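Jelthorpe 75 Tick and Flea Check Kit

In stock. Ships from our Sutherland workroom.
Price: $49
Item number: 2840

I started putting these kits together after my second round of tick season out on the Dukberg trails, when I came home with three bites and a pair of bathroom tweezers that were no use at all. I wanted one pouch that lived by the back door, with everything in it, so I wouldn't be digging through drawers with my sock half off. Friends asked for one, then friends of friends, and now it's a product with an item number, which still makes me laugh.

So what's it for? Ticks and fleas can carry some nasty germs, and where I live the county puts out a notice nearly every spring. If you hike, garden, keep chickens, walk a dog through long grass or clean out an old shed, you already know the routine: check yourself, check the kids, check the dog, get anything that's attached off quickly, and write down the date. The kit makes that routine less of a chore. It doesn't treat or prevent any illness and I'd never tell you it did. If you get a fever or a rash, or just feel lousy after a bite, call your doctor and bring your note card along.

What's in the pouch

Two pairs of fine-tip steel tweezers, one straight and one angled. I like the angled pair for behind the knee and my sister swears by the straight ones, so you get both.

A folding magnifier with a little light. Takes one AAA battery (included, and I test every one before it goes in).

A flea comb with close metal teeth and a grip big enough for cold hands.

Six small screw-top vials with write-on labels. Some health departments will look at a tick if you bring it in, some won't, so give yours a call first.

Alcohol wipes, 20 of them, individually wrapped.

A pad of bite cards, with spaces for the date, where you'd been, and where on the body the bite was.

The pouch itself is made by Prudik, in a heavy orange nylon that I've dropped in a creek more than once. It rolls up and closes with a buckle. Orange because I kept losing the green one in the yard!

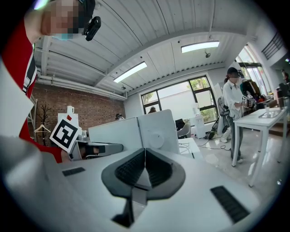 How I use it

I come in, shoes stay outside, clothes go straight in the dryer on high. Then I do a head-to-toe check with the magnifier: hairline, ears, armpits, waistband, backs of the knees, between the toes. For a tick that's attached, grab it as close to the skin as you can and pull straight up, slow and steady. No twisting, no matches, no nail polish (my grandmother's method, sorry Grandma). Wipe the spot, wash your hands, fill in a card. The dog gets the comb next, starting at the neck and working back, and he thinks it's a massage.

Sizes and specs

Rolled up: 8 inches long, 3 inches across
Weight: 11 ounces with everything in it
Tweezers: stainless steel, fine to boil or wipe down with alcohol
Magnifier: 5x
Pouch: wipe clean or hand wash cold, hang to dry, keep it out of the dryer

Refills

Wipes and cards run out first. The refill pack has 20 wipes, a new card pad and six more vials, and it fits the older pouches too, including the first batch with the snap instead of the buckle. If you've got one of those, hang on to it, I only made 75 and that's where the name came from.

For schools, camps and trail groups

I do a plain version in a hard plastic case for group leaders, with extra tweezers and no pouch. Write me through the contact page with how many you need and when. Anything over 1000 kits is more than I can pack on my own, and I'd need a couple of months for it. Smaller orders usually go out the same week, except in March, when everybody remembers ticks exist at once and I get behind.

Shipping and returns

I ship anywhere in the US. Returns are fine within 30 days as long as the wipes and tweezers are still sealed. If the magnifier light quits on you, tell me and I'll send another one, no need to mail the old one back.

A few things people ask

Can I take it on a plane? Mine has been through security in a carry-on plenty of times, but the rules are up to them, so check before you fly.

Does it work for cats? The comb does. Whether your cat agrees is between you two.

Is there a repellent in it? No. People are picky about what they spray on themselves, and bottles leak. There's a loop inside the pouch that fits most small pump bottles, so you can add your own.

Can I get it in another color? Prudik also does a bright yellow, and I'm thinking about it for the next batch. Let me know if you'd want one.

Page updated 17 August 2024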